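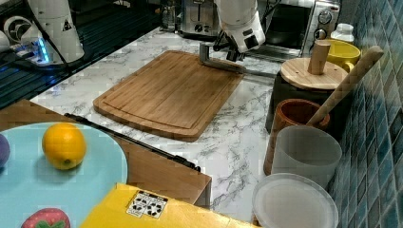 About Closard

Closard is a cooking school for people who have been told, usually by someone they live with, that they should take a class. Tumaini Ondieki and Kwadwo Ansah opened it after 14 years of cooking in other people's restaurants and arguing in other people's parking lots. They still argue, but now there's a schedule.

We teach in a home kitchen. It has a counter, a toaster, a toaster oven and a tiled wall that everyone compliments before they compliment the food. Tumaini looked at a proper teaching kitchen once, with a six-burner range and a hood the size of a minivan. She pointed out that our students would learn to cook beautifully on it and then go home to something else entirely. Kwadwo had already picked out the range. He's fine about it, most days.

What we teach

The first course is called Filali and lasts 3 evenings. You'll learn to hold a knife, to salt things before it's too late, and to clean up while something is in the oven instead of looking at your phone. The second course, Muvusus, is bread and pastry, and it's where friendships are tested. Both take 2 students at a time, so there's no back row to hide in. 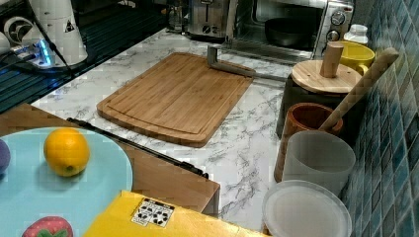

We own one good cutting board at a time and look after it. Ours is bamboo with a groove around the edge, and students are expected to know what the groove is for by the end of the first evening. (Juice. It's for juice. You'd be amazed at the theories.) The board gets washed by hand and dried standing up. Anyone who asks about the dishwasher gets a look from Kwadwo, free of charge.

The things we use most live along the tiles, where you can grab them with one hand: the yellow mug, the canister with the wooden lid, the cup for tall wooden tools. Tumaini has strong views on their order. Please put the mug back at the back.

How we got the name

We wanted to be called Jilico. We printed 610 menus that said Jilico. Then Kwadwo's aunt told us she couldn't say it with a straight face, and she was lending us the deposit. The menus have been scrap paper ever since, so if your recipe has something odd on the reverse, that's why. 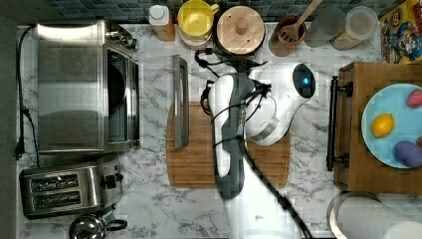
Classes run all year except November, when Tumaini visits her mother and Kwadwo claims to be developing recipes. Sign-up for the next Filali course closes on 30th August. Bring an apron, closed shoes and a container for leftovers. If you have allergies, tell us when you book, and then tell us again at the door.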